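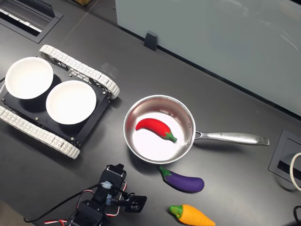

Marisol Chávez told us in the spring that most families stop ringing the police after the first fortnight, when the calls are no longer returned, and that she had stopped too. She asked that her remark go at the top of this report, and we have put it there.

Progress report to the Sethi Fund
Court and Family Support, Vostbridge
17 October 2021

Work done in this period

The service supports families in Vostbridge and Grurnik where a child or teenager has been seriously hurt or killed and a criminal case is under way. Since the last report we have taken 157 calls on the support line. Most came from parents. A smaller share came from grandparents and older brothers and sisters, and we had not planned well for those. The call sheet now has a separate page for siblings.

Court visits went ahead at Vostbridge throughout. Grurnik was closed to supporters for part of the summer and we met families in the car park or by phone instead. Two hearings were moved at less than a day's notice. In one of them the family had already set out and we could not reach them before they arrived.

We printed 200 copies of the booklet on what happens between charge and trial. The section on cases where the accused is also a child was rewritten after comments from families, who found the first version hard to follow. It now explains reporting limits, why the hearing may be in a different building, and who is allowed to sit in the room.

Staffing

Rizwan Bangash joined as second caseworker and now holds the Grurnik families. The evening post is still vacant. We advertised it twice and had one suitable applicant, who took a job elsewhere.

Money

Spending is within budget apart from travel, which is over by £3,728. Nearly all of this is taxis for families who could not get to an early hearing by bus. We ask the Fund to let us move the unspent evening salary across to cover it.

Problems

The case record system supplied by Geltomell does not let us link two families to the same case without each being able to see the other's notes. Until it is fixed we keep those records on paper in a locked cabinet. Geltomell has given us a date in December for the change.

Waiting time for a first meeting has gone up to 2 weeks. We do not expect it to come down until the evening post is filled.

Next period

Readvertise the evening post at the higher grade.
Agree with Grurnik court on a room for families before hearings.
Send the Fund the revised travel figures with the next claim.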